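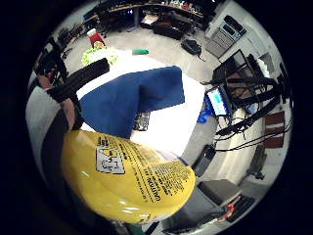 Threads > Household > Cleaning > Tables and worktops

1/ Notes on cleaning a white table. I kept records from February until now and I'd like them written down in one place before I lose the notebook. Posted June 24, 2024. Mostly weights and procedure.

2/ The table is a shared one. People eat at it, cut things on it, and leave cups on it. White shows dried tea well and shows dried cleaner badly, so the second problem went unnoticed for a long time.

3/ The cleaner comes in a large yellow container with text over most of it. "CAUTION" is in bold capitals and a white label with a black border carries the pictograms. If you own anything printed like that, read all of it once, sitting down, with a lamp. The small rows are where the useful parts tend to be.

4/ Things I look for on any cleaner label, in this order: can it go on the surface I have, does it need rinsing on surfaces that touch food, how long should it stay on, what must it never be mixed with, and what to do if it gets in an eye.

5/ I had been skipping the second one. My product wants a rinse with plain water where food goes. I had been wiping it on and walking away, which left a film. You could feel it with a fingertip before you could see it.

6/ Test for film: wipe a patch with a clean cloth wrung out in plain water, let it dry, then look across the table toward a window from a low angle. If the patch is a different sheen from the rest, you have residue. Mine was different everywhere I tried it.

7/ Weights. The container was 2,039 g on the kitchen scale the day I opened it, cap on. After 14 full cleanings it was 1,157 g. The difference is 882 g, or 63 g per cleaning. Same scale, same spot on the counter, zeroed each time.

8/ I don't know what the empty container weighs, so those numbers say how much went out and nothing about how much is left. I should have another one empty by fall and will weigh it then.

9/ 63 g is too much for this table. I know that because the cloth was dragging by the halfway point and I was going back over areas to pick up liquid I'd put there myself.

10/ Cloth. Blue, soft, folded to quarters. Dry weight of mine is 91 g. A heavy cloth holds a lot of liquid before it starts giving any back, and that is where most of the cleaner was going. It went into the cloth and then down the sink.

11/ The fix was dull. Wet the cloth with water first, wring it hard, then apply the cleaner. A damp cloth soaks up less of it. I haven't run enough cleanings this way to give a figure I would trust, so there isn't one in this thread.

12/ Folding. A cloth folded to quarters gives you eight clean faces if you refold as you go. Use one face for one strip of table. When it picks up grit, change faces right then. Grit under a folded cloth is how fine scratches get into a white top, and they hold stains forever after.

13/ Direction. Start at the far edge and pull toward you in straight overlapping strips. Circles look thorough and mostly move the dirt around. I overlap by the width of a thumb.

14/ Before any of that, clear the table. I mean clear it, onto a chair if necessary. Cleaning around objects gives you a table with a map of the objects on it. Cups are the worst for this, particularly the ones with lids, as people assume they're in use and steer around them.

15/ Pascal Guérin asked whether you can spray over a lidded cup and wipe the lid afterward. No. Lids have a drinking hole or a seam or both. Move the cup.

16/ Soft goods get moved first and furthest. Mesh bags, sleeves, straps, foam, anything that drinks. If cleaner gets into foam you will not rinse it out in any reasonable time and it will put a damp mark on the next thing it touches.

17/ Sponges: I stopped using them for the rinse pass. They were fine for stuck food. For rinsing they give the water back in one lump at the end of the stroke, and the lump dries as an outline. A second cloth does it better.

18/ Rinse pass. Clean cloth, plain water, wrung out, same strips as before. Then rinse the cloth and do it again. Two passes got my sheen test to match across the whole top. One pass didn't.

19/ Dry pass is optional if you have moving air. With hard water I would do it. Ours leaves spots.

20/ Replies are asking about brands. I tried a Pona cloth and a Flimata cloth in addition to the one I use. The Pona sheds for the first few washes. The Flimata doesn't shed but is thin and has an overlocked edge that leaves a line if you press on it. Either will clean a table.

21/ Also asked about: the Gallegos spray bottle. The trigger is good. The tube stops short of the bottom, so the last part of every fill stays where it is unless you tilt the bottle. I tilt the bottle.

22/ If you decant anything into a spray bottle, the bottle needs the name of what's in it, the dilution, and the warnings. Tape and a permanent marker will do. First check that the original label allows decanting. Do not use a drink bottle for it under any circumstances.

23/ Dilution is by the label. I'm not going to post mine, for the simple reason that you don't have my product. Measuring in the cap is fine if the cap has lines in it. A lot of caps have no lines and people fill them to where the lines would be.

24/ Storage. Low shelf, upright, cap fully closed, out of reach of children, label facing out. Low means that if it falls it doesn't fall far. Label out means someone who has never seen it can read it without picking it up.

25/ It should also not live on the table it cleans. Mine did for months. A big container leaves a ring of whatever ran down its side, and you find the ring the next time someone puts bread there. It now goes back on the shelf before the rinse pass starts.

26/ Handling a full one: one hand on the handle, the other under the base, pour with the opening at the high side so air can get in. Pouring with the opening low makes it gulp, and gulping is where the splashes come from. Bare forearms catch most of them. Long sleeves if the label says skin irritant, gloves if it says gloves.

27/ Washing the cloths. Warm water, ordinary detergent, no fabric softener. Softener coats the fibers and they stop picking anything up. If a cloth has been softened by accident, a couple of washes without it brings most of the absorbency back. Mine recovered on the second.

28/ Keep colors to jobs if you share a sink. Ours is blue for the table and anything else for the floor. I didn't invent it and I don't enforce it beyond removing blue cloths from the mop bucket.

29/ Correction to 12/: someone points out that eight faces assumes you unfold completely and turn the cloth over. Yes. Fold to quarters, use both outsides, refold to bring the inside out, and so on. If you lose track, look at the cloth.

30/ Question about melamine erasers on a white top. They're abrasive. They remove marks by removing a little of the surface as well. I used one on a marker line last year and that spot is still duller than its surroundings. Try the cleaner and a few minutes of waiting first.

31/ On waiting: the stay-wet time on the label is the part everyone shortens, me included. For dried tea it makes the difference between one wipe and scrubbing. Put it on, go wash the cups, come back. Don't let it dry out on the surface while you're away.

32/ Pascal again, wanting to know if the Pivetti squeegee is worth having. On glass, yes. On a tabletop it needs an edge to run off and somebody to catch what comes over, and I own one pair of hands. I used it twice and put it with the window things.

33/ Current procedure in short form, for the person who asked for something to tape inside a cupboard:
Clear everything.
Dry wipe for crumbs.
Damp cloth, cleaner, strips, far edge first.
Wait as the label says.
Wipe up.
Container back on shelf.
Rinse, rinse again.
Dry if the water is hard.
Cups back last.

34/ I'll add the empty weight and the new grams per cleaning when I have them. If anyone has weighed their own cleaner over a stretch of use, post the numbers along with the dry weight of your cloth.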